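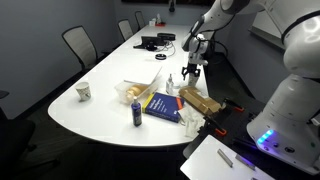

Der Büroausstatter Zondilon führt ab März an allen Standorten eine neue Regelung für seine Besprechungsräume ein. Wer einen Raum gebucht hat, räumt ihn bis 18 Uhr selbst ab. Kaffeebecher, aufgerissene Kartons und Plastiktüten kommen in die Sammelstelle auf dem Flur, Bücher und Sprühflaschen zurück ins Regal. Das Konferenztelefon und seine Kabel bleiben auf dem Tisch.

Ausgearbeitet wurde die Regelung mit der Beratung Panbridge. In der Testphase am Standort Vinier wurden 1.381 Buchungen ausgewertet. Für Einwegbecher und Deckel gibt es künftig getrennte Behälter.
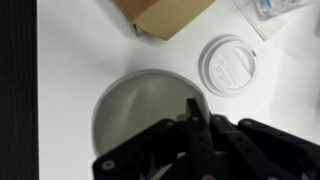
Fikre, Mieter im selben Gebäude, begrüßt den Schritt, hält die Uhrzeit jedoch für zu früh, weil viele Termine erst am Abend enden. Zondilon will das nach der Einführung prüfen.

Für die Behälter und Regale stellt das Unternehmen je Standort 2.000 Euro bereit. Ausgestattet werden zunächst 20 Räume.

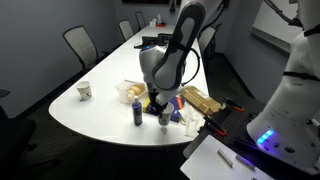
Die übrigen Räume folgen im Herbst. Buchungen laufen weiter über das bestehende System.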